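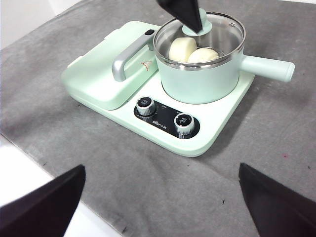 Talks > Spring meetup > Speaker notes
4 min read

Breakfast on shift work. Notes, not a script. 15 minutes, leave the last bit for Zoia

Start with the bakery. Trelent, first winter, shift began at 3. Ate nothing till noon, then everything. Ask who works nights, wait for hands.

Point one. Breakfast is the meal after you sleep. Clock doesn't matter. Mine was at 4 pm most of March. Eggs at 4 pm, fine.

Rukhsana's survey - 33 people at the Pavliuk depot, 13 ate before leaving the house. SLOW DOWN here, people write this down. Small group, say so. Don't oversell it.

Why they skip: tired, kids asleep, don't want to bang pans. Inna's line about eating crackers in the car with the heater on (she said ok to use it, use her name)

Point two. Make it the night before. Oats in a jar. Boiled eggs. Sandwich made and wrapped, only needs heating. Skip the recipe slides if running late, they're on the handout.

Cost. Canteen at Loltolico vs. bringing your own. Illia kept his reciepts, he's got the totals, look at him when you say it. Don't guess.

Coffee - someone WILL ask. I stop halfway through the shift. Works for me, not a doctor, move on.

Volodymyr's story, the bus one. Only if they're laughing already.

Point three. Eat sitting down. Even five minutes. On the step, whatever. I was bad at this for years and still am some weeks.

Ask: try it for one run of shifts, write down what time you ate. Cards are by the door, printed 200 so take extra for for your crew.

Then Zoia, Skakar break room plan. Hand her the clicker

6 comments | 21 shares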